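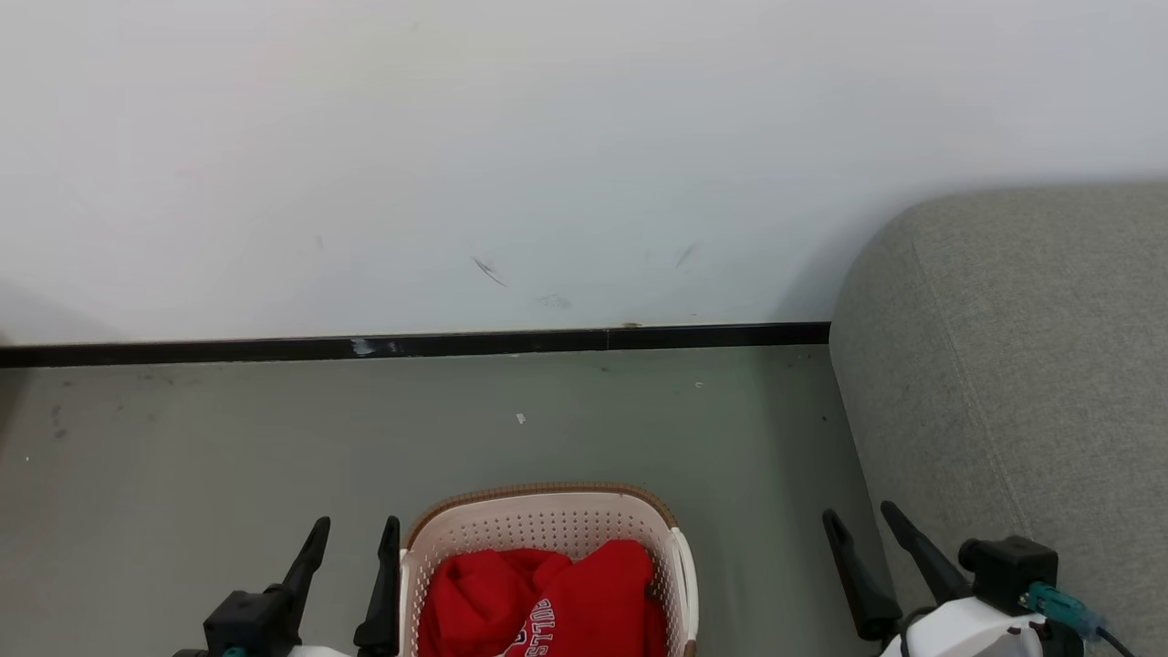
**Week 6 -- Difficulty and "player data"**

Reading: Tang, ch. 4 (skip the appendix, the tables are mislabeled).

Studios like to say a game adapts to you. Be suspicious. *Dravness* was sold on this, and when Chih-ming Chu went through the scripts he found two enemy speed settings and a timer.

The Tukimska survey is the usual defense:

- 1,019 players finished the first level
- 506 said it felt "fair"
- no control group -- everyone got the adaptive version

So what did it measure? Mood, maybe. Yuk-lan Wan's reply (in the packet) says self-report is good enough for tuning. I don't buy it, but read her before you agree with me.

Terms: rubber-banding, hidden assist, death count trigger.

For Wednesday: play 70 minutes of any racing game with catch-up on. Write down each time you think it cheated, then check the settings menu. One page, no screenshots.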